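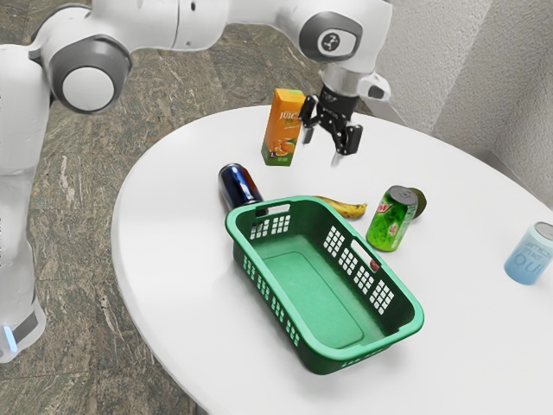
Simulated table-clearing task with a robotic arm, a green basket and grocery items

The Flultevstead Open Day is a yearly public demonstration of robot handling software, held in the town of Flultevstead by the automation firm Jandel. It is best known for its grocery task, in which an arm with a two-fingered gripper has to put food and drink items into a basket. The task is run both on real equipment and in computer simulation.

The event grew out of a series of school visits arranged by Gudrun Reuter, then head of training at Jandel. The first one open to the public took place on 2022-04-22 and drew roughly 400 visitors. Tours left in groups and lasted 70 minutes.

Task

The simulated version uses a round white table with a juice carton, a banana, a small green fruit and cans lying on their sides. Cans are considered the harder items - they can roll when a finger touches them off center. The scene library, called Sametti, was written by Xiaoyan Deng and held 3771 item layouts at the time of the first open day. Visitors could pick a layout and watch the arm attempt it on a large screen.

Reception

Firouzeh Alipour, writing in the local newsletter, found the simulation easier to follow than the live cell, where a safety fence blocked part of the view. The fence was moved back the following March.

See also

Willems Hall
Robotic grasping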